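Ranwood Institute for Housing and Work
Call for Participants: Sleep, Meals and Household Routines Among Shift Workers

Home > Take part > Open studies > Household Routines Study

The Ranwood Institute invites adults who work rotating or permanent night shifts to take part in a study of sleep, meals and shared time at home. The study is directed by Dr. Su-chen Yen and is supported by the Tendance Fund for Family Research. Enrollment is open now and will close when all places are filled.

Background

A large share of the working population keeps hours that do not match those of the people they live with. Earlier research has looked closely at how night work affects sleep. Much less is known about what it does to the ordinary running of a household: who cooks and when, how long people sit at a table together, how errands are divided, and which tasks are put off until a day off.

In a first round of the study, 82 workers in the Clovitz area kept a written diary for two weeks. Their entries showed wide differences between households with very similar work schedules. Some families moved their main meal to the early afternoon so that everyone could be present. Others gave up shared meals on working days and kept them for the end of the shift rotation. The second round is intended to find out how stable these arrangements are over a longer period and what causes them to change.

Who may take part

You may apply if you meet all of the following conditions:

You are 18 years of age or older.
You work at least 30 hours per week, of which a regular part falls between 10 p.m. and 6 a.m.
You have held your present schedule for six months or longer.
You share your home with at least one other person, adult or child.
You are able to read and write in English, Spanish or Chinese.

Workers from all sectors are welcome, including health care, transportation, security, food production, warehousing and manufacturing. The first round included few people from industrial workplaces, and applications from this group are especially encouraged.

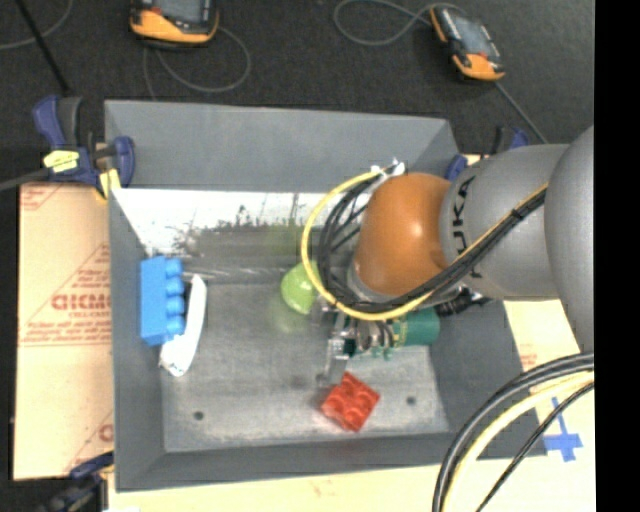

What participation involves

The study lasts eight weeks in total. Participants will be asked to complete the following parts.

Opening interview. A member of the research staff will speak with you for one hour, either at the Institute or by telephone. The interview covers your work schedule, your household and your usual routines.

Daily diary. On each day of the study you will fill in a short form, on paper or online. Most people in the first round needed less than ten minutes. The form asks when you slept, when and with whom you ate, and which household tasks you carried out. It does not ask what you ate or how much.

Household form. One other adult in your home, if there is one, will be invited to complete a single form in the fourth week. This part is optional. A refusal by the other person has no effect on your own place in the study.

Closing interview. At the end of the eight weeks you will be invited to a second interview of up to 90 minutes, in which your diary will be reviewed with you.

No medical tests are carried out and no samples are taken. The Institute does not contact employers at any stage, and participants are asked not to record the names of coworkers or supervisors in the diary.

Payment

Participants who complete all required parts receive $342. Payment is made in two installments: the first after four weeks of diary entries, and the balance after the closing interview. Participants who leave the study early are paid for the full weeks they have completed. Parking and bus fares for visits to the Institute are reimbursed on presentation of a receipt. Payments may count as taxable income, and participants are responsible for reporting them where this is required.

Places and schedule

There are 56 places in the second round. Diaries will begin in September, in two groups starting two weeks apart. Applicants may state a preference for the first or second group on the application form, and the Institute will follow these preferences as far as possible. Persons who expect to be away from home for more than five days in a row during the study period are asked to mention this when applying.

Where more eligible applications are received than there are places, selection will be made so that different sectors, schedules and household sizes are represented. Applicants who are not selected will be told in writing and may ask to be placed on the reserve list.

Privacy

All diaries and interview notes are stored under a number and not under your name. The list linking names to numbers is kept separately and is destroyed two years after the study ends. Published results will not identify any person, household or workplace. Short passages from interviews may be quoted in reports – only with your written consent, which is requested separately and may be refused.

Participation is voluntary. You may withdraw at any time without giving a reason, and you may ask for your diary to be deleted up to the date on which the analysis begins. This date will be given to you in your welcome letter.

How to apply

Application forms are available at the front desk of the Institute, Lu Building, second floor, or may be requested by mail or telephone. Completed forms should be addressed to Hoi-yan Chiu, Study Coordinator. Please include a telephone number and the hours at which you prefer to be called – evening calls can be arranged, and calls will not be made during the hours you list as sleeping time.

An information session for interested persons and their families will be held in the ground floor meeting room of the Lu Building on 23rd April at 4 p.m. Attendance is not required in order to apply. Interpreters for Spanish and Mandarin will be present, and the room is accessible by wheelchair from the parking lot entrance.

Questions about the rights of participants may be sent to the Office of Research Review at the same address. Please mark the envelope "Household Routines Study, second round."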